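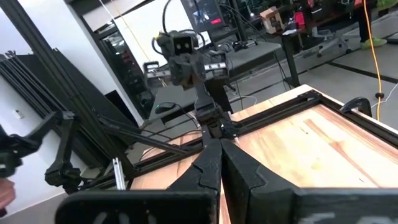
Figure 1. The wooden tabletop and the dark rail along its edge, with the gray desk behind.

3. The table, the tray and the things on it

I'll start with the table because I spent more time fussing over it than over anything else in this study. Our earlier work in the Stedov lunchroom used whatever tables were there, mostly white and mostly wobbly, and when Maarja Koppel and I sat down to compare notes we found we'd both been blaming the tray for things the table was doing. A tray on a wobbly table gets pushed to the middle. A tray on a shiny white top gets lined up with the edge, very neatly, as if people were parking a car. So this time I wanted wood: a light top with some grain to it, the sort of surface you'd be happy to eat soup off at home, and I wanted it to stay put.

The room is a working lab with desks along the back, and I decided early on that I wouldn't screen any of that off. Lunchrooms are busy too! People ate in there with colleagues typing a few steps away, and I think the layouts we got are more relaxed for it (Maarja disagrees, and she has a point about the lighting, which is stronger overhead than in most places where you'd eat).

3.1 Choosing a tray
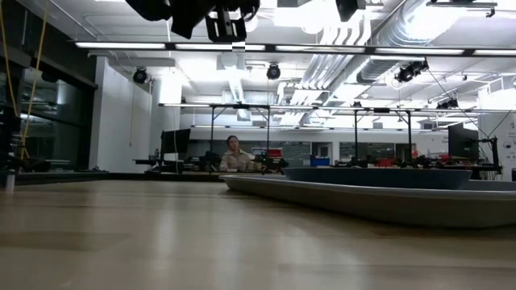
Figure 2. The gray tray on the right half of the table, holding a wide, low, dark blue-gray vessel with rounded sides.

I tried 3 trays before settling on the light gray one. The first was too small, and it forced everybody into the same layout: plate in the middle, everything else squeezed wherever it would go. The second was big enough for a family, and half our pilot group simply ate off one end of it. The gray one leaves you a real choice. Once the plate is down there's still a decent strip free on one side and another below it, and which one you fill first is pretty much the whole question of this paper.

It has a raised edge and rounded corners, and the corners matter more than I expected. With a square corner, people tuck the cutlery right in, tight against both sides. Give them a round one and the fork and spoon tend to drift onto a slant, side by side, pointing off toward the opposite corner. Tetsuya Sasaki noticed this first, in the Bekatdale pilot, and I'm afraid I told him it was a coincidence. I take it back here in print.

3.2 Plate, cutlery and cup

For color I followed the Šimek layout notes, which ask for items you can tell apart at a glance against a plain tray. That left us with a dark teal-blue plate with a raised rim, a fork and a spoon with orange handles, and an amber cup you can see light through. 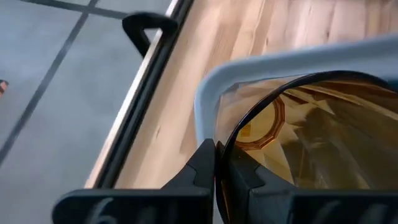
The cup gave me the most trouble, and I mean that fondly. See-through things are easy to lose track of on pale wood, both for the person eating and for whoever is coding the layouts later, and I went back and forth on whether to swap it for something solid. In the end I kept it. A cup is the one thing on the tray that people keep picking up and putting somewhere new, and I wanted it to feel like a cup they might own, with a bit of warmth to the color. My coders grumbled, then got used to it.

I should say something about the cutlery as well. We left out knives. The lunches were all things you can manage with a fork or a spoon, and in the Gretatska trials the knife had mostly been parked on the rim of the plate and forgotten, which made a mess of the coding.

3.3 On the tray or off it

Here's the part I find most fun. Every item in our set fits on the tray, with room to spare, and still a lot of people take the cup off and stand it on the bare table.

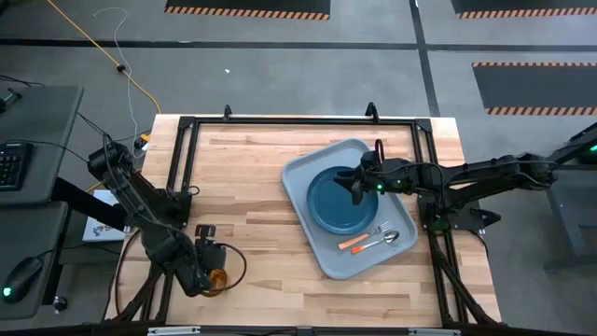

I'd assumed this was about spills, so I asked. Of our 57 participants, only 7 mentioned spilling at all. The rest talked about reach, or about liking a clear space next to the plate, or said they always do it that way at home. One man told me the tray was for food and the table was for drinks, and he seemed surprised that I needed to have it explained. I've used his rule as a label in Section 4: a layout counts as "split" when the plate and cutlery are on the tray and the cup is standing on the wood, and as "whole" when all of it is on the tray.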